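Revanus snack-sorting set, README

Hi! I'm putting this up for our club, Mirnonach, because the last version of the notes lived in a chat thread and I got tired of scrolling. This folder has 2,491 short runs of our arm moving squishy food-like things between a tray and a basket. We drive it by hand and record the wrist camera plus the joint angles.

Soft stuff is hard! Blocks were fine by October, so we got cocky and switched to things that fold up when you squeeze them (my idea, sorry team).
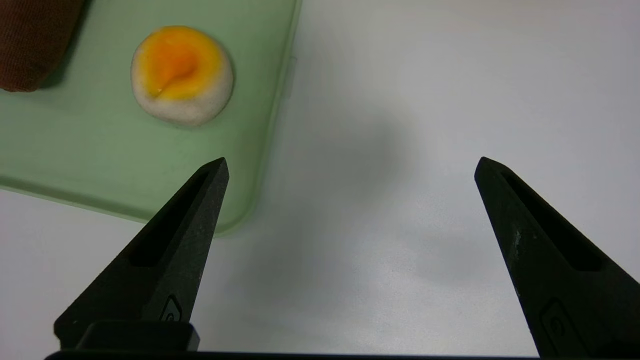
Runs are grouped into 14 folders, one per practice. Each run has the video, a table of joint readings and a one-line task text, like "put the orange one in the basket." I typed most of those late at night, so expect typos. If your loader is picky about capital letters, lowercase everything first.

Known problems: 67 runs have a gap in the joint readings. They're listed in skip.txt and I'd just leave them out. Folder 9 was recorded with the old Nusero settings, so the gripper values go from closed to open instead of open to closed. Flip them or you'll get a very confused arm.

I also marked runs where the grip ended up lopsided, with the toy folded against one finger. Those are tagged "messy," and I kept them in with the rest.
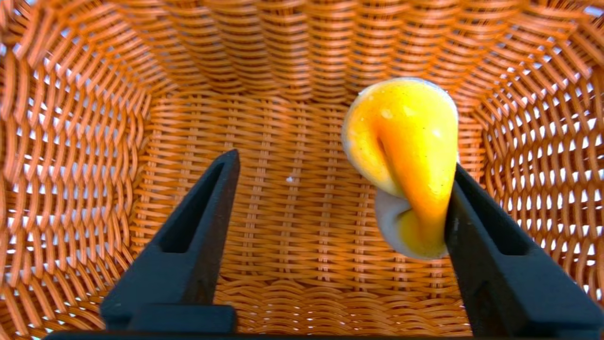

Yip wrote back that the messy runs should get their own split, since mixing them in made it hard to tell which grips a model was copying. Fair point, and it's on my list for the next upload.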